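Stop tuning the planner. Log the thing first.

Posted in: opinion, software

I've had this argument three times since June so I'm writing it down and next time I'll just send the link.

The argument goes like this. Somebody's arm does something daft. Reaches short, closes on air, drags a sheet of paper halfway across the bench. Within ten minutes somebody else is in the planner config changing a weight. They run it again, it works, they commit the weight. Message says "fix grasp". Two weeks on, same daft thing, different object, and now there are two weights to argue about.

I've done this. I did it for most of last year at Brulbridge. We had a planner config with 18 parameters in it that no one on the team could explain, me included, and I'd written six of them.

My view, and I'll put it bluntly — most of what gets called a planning problem in tabletop work is a timing problem or a perception problem, and you can't tell which because you didn't write down what the software believed at the moment it moved. You've got the joint positions. Probably the camera stream. What you haven't got is the estimate the planner was handed, the age of that estimate, and which of the candidate grasps it threw away and why. Those are the bits that matter. They're also tiny. There's no storage excuse.

Take stacks. Everybody's demo is a mug or a block, sat on its own, nice clear outline. Then you give the same code a pile of paper things and it all goes soft. Where does one object stop? A notebook lying across a book is two objects to you and me and one lumpy object to a segmenter that's having a bad day. Loose sheets underneath are worse. Thin paper has next to no height, the depth reading on it is basically the table plus noise, and the edge you'd want to find is white on white.

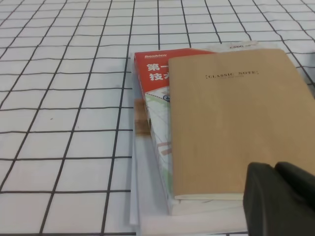 So the mask comes back merged, the pose is the centre of the merged mask, and the planner does exactly what it was asked to do with a wrong number. It plans a lovely path to the wrong place. And the person watching sees a lovely path to the wrong place and says the planner's broken. Of course they do, the path is the part you can see.

We had one run at Kundanar, where I am now, that I keep going back to. Run 1312. The fingers came down a good way off the edge we wanted. Two of us spent a morning on the collision margins. Then Rocío Ponce, who had only joined that month, asked what timestamp was on the pose. We didn't know. We weren't saving it. She added it, four lines, and on the next bad run the pose turned out to be older than the last arm move. The hand had moved, the wrist camera had moved with it, and we were transforming an old detection with a new arm position. Nothing to do with margins. Nothing to do with planning at all. We put the margins back how they were, mostly.

That's the commonest bug I know of with a camera on the wrist and I've now met it in three codebases. Image time and arm time have to be the same time. Look up the transform for when the picture was taken, not for now. Everyone knows this, everyone nods, and then somewhere down in a helper function there's a call asking for "latest" becuase it threw an exception once and latest made the exception go away.

Grep for it. Seriously, go and do it, I'll wait.

Now the other side, because Efa Gwynne read a draft of this and had objections. Her first one is that logging everything slows the loop and then you're debugging your logger. Fair, if you do it stupidly. Don't write from inside the control loop. Push to a buffer, let another process write it, drop records if it falls behind and count the drops. We use a small recorder called Litau that does that and very little else. It's ugly. There's no viewer worth the name. I still wouldn't swap it.

Her second is better. She says people don't read logs, they collect them, and a team with a full disk feels thorough and learns nothing. Yes. I've got no clean answer to that one. What's worked for us a bit is a rule that you can't change a planner parameter without pasting the record of a run that shows why. One run, the pose, its age, the rejected candidates. It's annoying. People grumble. But parameter commits dropped off a cliff, and the ones that do go in tend to stay in.

Her third was that I'm only saying this because I like tooling more than robots. No comment.

There's a fashion at the moment for skipping all this, train one big policy end to end, pixels in and motion out, and then there's no pose to log. I'm not against it. Some of those policies handle a messy pile far better than anything I've written by hand. But the clock problem doesn't go anywhere. If your training frames and your recorded arm states are out of step, the policy learns the lag. Then you swap the camera driver, the lag changes, and it starts missing, and you have even fewer places to look. We pulled in the Ghaffari set for a test, 1608 episodes, and the first thing I did was plot image time against arm time for the lot. Took an afternoon. Most people I've told that to look at me like I'd alphabetised my socks.

What I'd ask for is small. Before you touch a weight, be able to answer: what did it think was there, how old was that thought, what else did it consider. If you can't answer from a file, go and fix that first. It's a day's work, maybe less. The weight will still be there tomorrow.

And write a better commit message than "fix grasp". I've got nearly a year of those with my name on and I can't tell you what a single one of them fixed.

Comments are open, be nice. If you've a decent way of viewing rejected grasp candidates over time I'd like to see it, ours is a spreadsheet.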